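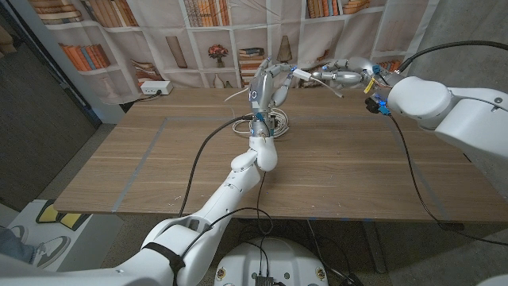

Hola, Maribeth, y gracias por contestar tan rápido al primer aviso. Os cuento con calma lo que nos pasa con la tarea de pasar el cable de una mano a la otra, que es la que más guerra nos está dando desde que empezamos a enseñarla por teleoperación. La mano derecha coge el conector blanco, tipo USB, y lo lleva tumbado hacia la izquierda, que espera levantada con los dedos hacia delante, encima del rollo de cable. Hasta ahí Danilo lo hace de maravilla (tiene una paciencia que yo no tengo). El problema llega al cerrar la mano izquierda: el operador cierra el guante y los dedos del robot tardan un momento en enterarse, y para entonces él ya ha corregido de más y el conector sale torcido.

**Equipo:** Skuddale, dos brazos, manos de varios dedos
**Programa de teleoperación:** Etik
**Estado:** abierto
**Lo abre:** Jonalyn Barredo

### Lo que hemos visto

El retraso aparece solo en la mano izquierda. En el registro de Etik, la derecha responde siempre sin que se note nada raro, y la izquierda se queda en unos 140 ms cuando todo va bien y sube a 216 en los peores momentos. Puede parecer poca cosa, pero para una entrega tan fina se nota muchísimo, y Danilo dice que es como intentar enhebrar una aguja con el brazo dormido.

Otra cosa que quizá os sirva: si movemos los brazos sin cerrar los dedos, no hay retraso ninguno. Solo sale cuando se mandan a la vez muñeca y dedos.

### Lo que ya hemos probado

- Reiniciar Etik y volver a calibrar el guante izquierdo, con la palma bien abierta como pone en vuestra guía. Mejora un ratito y vuelve.
- Cambiar los guantes de lado. El retraso se queda en la mano izquierda del robot, así que el guante lo damos por bueno.
- Revisar el cable negro que baja de ese lado por delante de la mesa. Lo desconecté y lo volví a conectar por los dos extremos, sin cambios.
- Bajar la velocidad máxima de los dedos. El conector se tuerce menos, pero las demostraciones quedan lentísimas y no queremos que aprenda así.

### Respuesta de soporte (Maribeth Bañez, por la mañana)

¡Hola, Jonalyn! Qué gusto recibir un aviso tan bien explicado, de verdad. Lo de que solo ocurra con muñeca y dedos a la vez me hace pensar en el filtro de suavizado, que en Etik se ajusta por separado para cada mano. ¿Puedes mirar en el perfil qué valor tiene la izquierda? Debería ser 2, igual que la derecha. Si ves otro número, cámbialo, guarda el perfil y cierra la sesión del todo antes de volver a entrar. Se lo he comentado también a Jelle Hermans, que conoce esa parte mucho mejor que yo.

### Jonalyn, después de comer

¡Pues tenías buena nariz! La izquierda estaba en 8. Creo que se quedó así cuando importamos el perfil de Flusach, donde Dale Charbonneau enseñaba a doblar paños y le venía bien un movimiento muy suave. Lo he puesto en 2, he cerrado sesión y Danilo ha repetido la entrega unas cuantas veces. El retraso ya no se nota y el conector llega derecho casi siempre.

Me quedan dos dudas, y perdonad que me alargue. La primera: las demostraciones grabadas con el filtro mal puesto, ¿las tiramos todas o se pueden aprovechar los tramos en los que la izquierda todavía está quieta? Nos da pena perder el agarre de la derecha, que está muy bien hecho. La segunda: ¿hay manera de que Etik avise cuando las dos manos tienen valores distintos?

### Jelle Hermans

Jonalyn, aprovechad sin miedo los tramos hasta que la izquierda empieza a cerrar y marcad el resto como descartado, para que no entre en el entrenamiento. El aviso de valores distintos no existe todavía, pero lo apunto como petición para la versión Berhe. Dejo el ticket abierto hasta que hayáis grabado una sesión completa con el perfil corregido; cuando la tengáis, subid aquí el registro y le echo un vistazo.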